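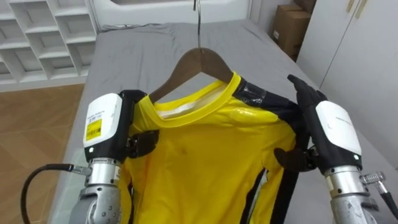

Clothing and Bedding Turnover in Famthorpe Student Housing
Xinyi Tan and Bongani Makhubela
Wednesday, September 27, 2023

1. Background
Students in the Maluleke and Kukham halls throw out a lot of textiles at the end of the school year. We wanted to know what gets thrown out, how old it is, and whether it could have been worn or used for longer. Earlier class projects looked at food and paper, so we had no local numbers to start from.

2. Method
We ran a paper survey in February and got 157 replies. Each person listed the clothes and bedding they had gotten rid of in the past year, with the age of each item and the reason. We left out shoes and towels — people were not consistent about how they listed them.
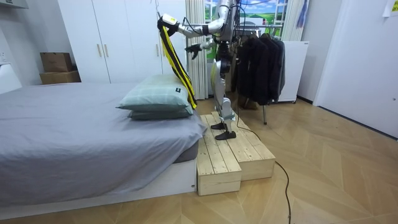
The replies covered 654 items. Age was taken as given, and we had no way to check it. Where someone wrote "old" with no number, we left the age blank but kept the item in the total.

3. Results
Shirts were the largest group, followed by socks and sheets. The most common reason was fit, then stains, then moving out. Sheets were mostly given up when someone changed to a different bed size.

Kukham has a swap shelf and Maluleke does not. Kukham students reported donating more and trashing less.
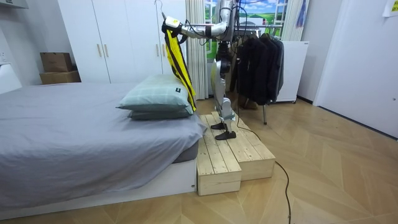

Pillows were the exception. Almost all of them went in the trash in both halls, and the Pesevby thrift store told us it does not accept them.

4. Limits
The survey depended on memory. First-year students were also overrepresented, and they had lived in the halls for less than a full year.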